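Board layout rules for the sorting bench, are we overdoing it?

hamish_t
Posted Wednesday, 7:40 pm

Righto, I've been asked to write up the house rules for our arm bench at Nalness before the December intake, and I'd love some opinions from people who run shared cells. We do colour and shape sorting with printed blocks on a maple board, bolted table underneath, the usual sort of thing.

My draft so far says the board stays put for a whole block of runs, same-colour pieces may touch at the start (I want the arm to cope with clutter), and anything that isn't part of the task lives off the wood. Also hands out of reach unless the arm is in hold, and that one's not up for debate.

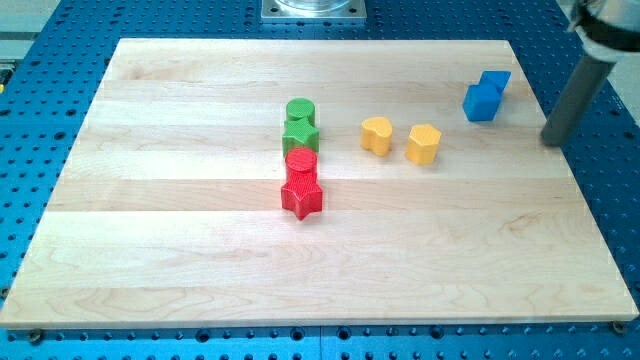 The bit I'm stuck on is start positions. Flynn wants every layout copied off a printed card. I reckon people should just put the blocks down however they like, as long as the colours stay grouped, and write down what they did. We've got 2,000 runs to get through and I don't fancy spending half of them squinting at a card!

flynnruth
Posted Wednesday, 8:15 pm

Since I've been named, I'll defend myself. "However they like" means the same four people putting the same stars in the same spot every arvo. I went back through my own notes and I favour the middle of the board every single time, and leave the near half bare. Cards fix that. It takes me 19 seconds to set one up, I timed it.

gpartington
Posted Wednesday, 8:32 pm

I'm with Flynn on this. We had a free placement rule at Litenmont and our coverage was rubbish. Corners never got used, and then the first time a visitor popped a block in a corner the arm went looking for it in the wrong postcode.

Hamish, what does your draft say about how close two blocks can be? "May touch" is a bit loose. Touching on a flat face and touching on a star point are pretty different jobs for a gripper, and I'd want that written down separately.

hamish_t
Posted Wednesday, 8:50 pm

Fair point Glenys, it doesn't say anything yet. I'll add a column for it. Still not sold on the cards though, sorry mate.

montri_h
Posted Wednesday, 9:04 pm

Different suggestion: let people place freely but make them roll for a zone first. We split our board into 7 zones with a bit of tape and it worked fine, except the tape showed up in the camera view and we had to redo a week of it. So put the zones on a sheet beside the bench and keep the wood clean.

And please write down where the arm parks while someone is resetting. Ours used to sit low over the edge of the board and I banged my knuckles on it more than once. Raised and clear of the board, hold on, then hands in. I'd put it at number one on the page, above anything to do with blocks.

kirstyp
Posted Wednesday, 9:21 pm

+1 to Montri on parking. I disagree on the zones, it's one more thing for new people to forget. The Bautista bench has a one-page sheet and everybody reads it. The Trorkix one runs to 4 pages and I've never seen anyone get past the first.

flynnruth
Posted Wednesday, 9:30 pm

Cards are shorter than one page, just saying.

hamish_t
Posted Wednesday, 9:47 pm

Ha, yes, all right. I'll do a trial with cards for the first week and zones for the second and see which one people grumble about less. Parking goes to the top of the sheet, and I'm splitting the touching rule into faces and points. Does anyone have wording for the hold check that I can pinch?

gpartington
Posted Wednesday, 9:58 pm

I'll dig ours out and message it to you. It's two lines, and you're welcome to change whatever doesn't suit.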